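Zitier Hill Race Results

4 min read
Filed under: Running, Open Data

Zitier is a table of results from eight editions of the Mazandarani hill race, a 10-kilometer road race with one long climb in the middle. It has one row per runner per edition. The results were published as printed sheets in the early years and as web pages later, and no two years used quite the same columns. I typed in the printed ones and cleaned up the rest.

What is in it

results.csv has 3404 rows. Those rows belong to 1722 different runners, as far as names and birth years can tell them apart. Of the rows, 982 have all three split times (foot of the climb, top of the climb, finish). The others have a finish time only, or a DNF.

Columns in results.csv:

edition: 1 to 8
bib: as printed, kept as text
runner_id: assigned by me, stable between releases
sex: as entered by the runner, blank if not given
birth_year: blank if not given
club: as printed, spelling not fixed
split_foot, split_top, finish: h:mm:ss from the gun
status: OK, DNF or DQ

courses.csv has one row per edition, with the start line, the finish line and the measured length. Edition 5 started lower down because of road work, so its times to the foot of the climb should not be compared with the others. 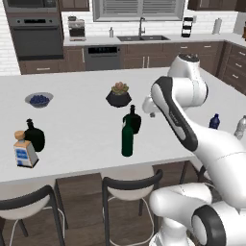
Sunita Brannigan wrote in about the gun times: "I started near the back in edition 6 and it took me most of a minute to reach the line. My finish time in your file is a lot slower than the one on my watch. Can you add chip times?"

Chip times exist for editions 7 and 8 only, and the timing firm, Drallico, gave them to runners one by one and did not post them as a list. I have not added them. If you ran in either year and want yours included, send it with your bib number and it will go in a separate file. The gun times will stay as they are, because the prizes were decided on them.

Matching runners

Two rows get the same runner_id if the full name and birth year agree. Where the birth year is missing, I matched on name and club. This goes wrong for people who changed clubs, and for at least one father and son who share a name. Known bad matches are listed in fixes.txt along with the edition they were found in.

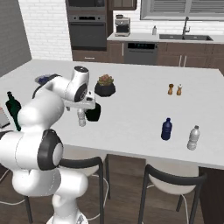 Name changes are only joined up when the runner has asked for it.

Loading

Files are UTF-8 with commas and a header row. Read bib as text or the leading zeros will disappear. A small script, husero.py, turns the times into seconds and drops DNF and DQ rows. It needs Python 3 and nothing else.

Changes

23/08/2019: added edition 8, corrected clubs for edition 3, split DQ from DNF.
The March release had the two split columns swapped for edition 4. Please delete it if you still have a copy.

Removal and reuse

Any runner can ask to have their name taken out. The row stays, with the name, club and birth year blank. The tables may be reused for any purpose as long as you name the source and say which release you used.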